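Plollo Manuscript Binder, Desk Edition

The Plollo Desk Edition is a refillable binder for writers who revise on paper. It holds up to 300 loose sheets of letter-size paper and opens flat at any page, so that a full draft may be read, marked and reordered without removing the rings. The cover is stiff enough to write on when no desk is at hand. 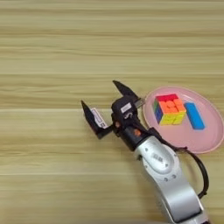 Writing Supplies / Manuscript Storage

Each binder is supplied with 60 ruled note sheets and a set of blank chapter tabs. The tabs accept pencil and ink - felt markers are not recommended. Refill sheets are sold separately in packs of 500, under item number 539, and also fit the earlier Skevik binder.

Writing groups and workshops may order in quantity through Akinola Paper Supply, our distributor for schools and libraries. Group orders may carry a name or short title on the spine.
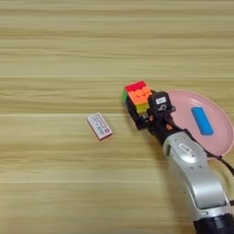 Spine lettering is limited to two lines and is available in black or dark green. Please check the spelling of all titles before submitting the order form, as lettered binders cannot be returned. Unlettered binders may be returned unused to our Bivton warehouse, with the packing slip enclosed.

Orders received by noon on Thursday ship the same week.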